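Larkau Makers Board > Shop Talk > Has anyone's packing room gone over to robot folding?

tulip_press
2022-07-29
Hello all, long-time reader, and I hope this is the right corner for it. I work packing and finishing at Derese (totes, aprons, tea towels, that kind of thing) and since spring we've had a folding arm at the end of the second table. There are 8 of us on the floor. We were promised no one would lose hours, and so far that's been kept, but the day feels very different and I'd love to hear from people who are further along than we are. Mostly what I do now is lay things out for it, and when it gets a bag wrong I fix the bag and put it back. I used to chat with Vlasta across the table the whole morning, and now she's over on labels and I miss her!

The art print totes are the fussy ones. Canvas is heavier than the towels and it never lies the same way twice, and the straps flop wherever they please, so I spend a good while getting each one ready.

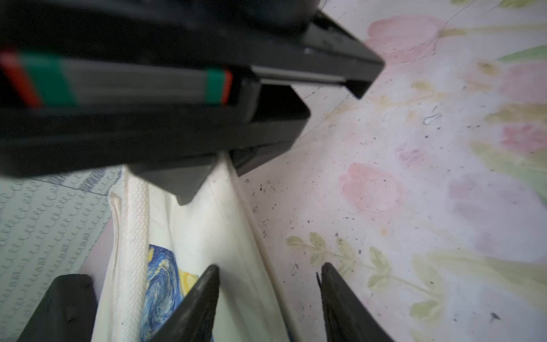 My supervisor, Hashini, is lovely about it and says my hands are still the ones that matter, but the sheet on the wall only shows what the arm finished. Last week it said 596 and my name wasn't anywhere on it. Is that silly to mind?

krum_p
Not silly at all. We had the same sheet at Skamgate. I asked for a second column for pieces set up by hand, and it took five weeks of asking, but we got it. Be a pest about it, in a nice way.

oldthimble
I'm going to disagree a little, with affection. I folded by hand for years and my wrists are shot, and I'd have given anything for a machine to take over the pinching and creasing. You can visit with Vlasta at lunch. You can't get your thumbs back, dear.

tulip_press
Oh, that's fair, and my wrists do feel better at night, I should have said so. I suppose I'm greedy and want the wrists and the company both.

Natasa_O
Why should that be greedy? The arm doesn't care who stands where. Moving Vlasta to labels was somebody's decision, and people talk as if the robot did it. At our place (Ustorari, we do cushion covers mainly) we swap stations every two hours and it has helped so much with the lonely feeling. Ask about swapping before August if that's when your busy stretch starts, because no one will want to touch the schedule after.

oldthimble
Swapping is all well and good until the person coming on sets things up differently and the arm balks for half an hour. We tried it and went back.

Natasa_O
We had that too, for the first week or so. Then we sat down together and agreed on one way to lay the straps, and it settled.

krum_p
Do you get any say in how it's taught, tulip? At ours they let the packers show it the folds, with paid time for that, and I think folks felt better about the thing afterward. I know I did.

tulip_press
A bit! I've shown it the towels. For the totes they had someone from the office do it, who I don't believe has folded a tote in her life, bless her. I'll bring up the column and the swapping with Hashini and let you know what she says. Vlasta says hello and that she'd like the end table back.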